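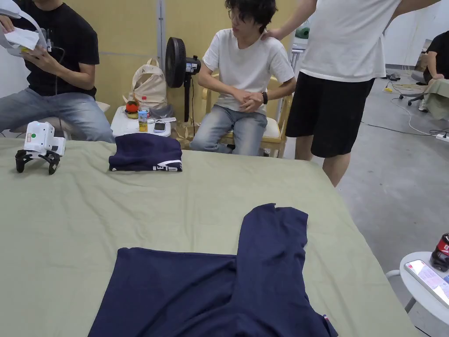

Navy garment laid out on the covered table, partly folded. Striped tag in red, white and blue at the hem.

Folding table, Surside room
Gallery updated 11 Apr 2024

The Medeiros folding notes were first issued in February. All folding is done on a cloth-covered table. The cloth is pale sage green, which gives good contrast with dark fabric and stops it sliding.

The finished piece further back is a compact rectangle with the white print showing along its lower edge. Fold so that any print stays visible - it saves opening the stack to find the right one.

Soft creases are smoothed by hand before the first fold. Sleeves go in before the hem comes up.

Small items such as bottles and phones are kept on the white side table, clear of the cloth.

Stacks are limited to 12 garments. Shelf depth at Trakville is 395 mm, so check the folded length before stacking.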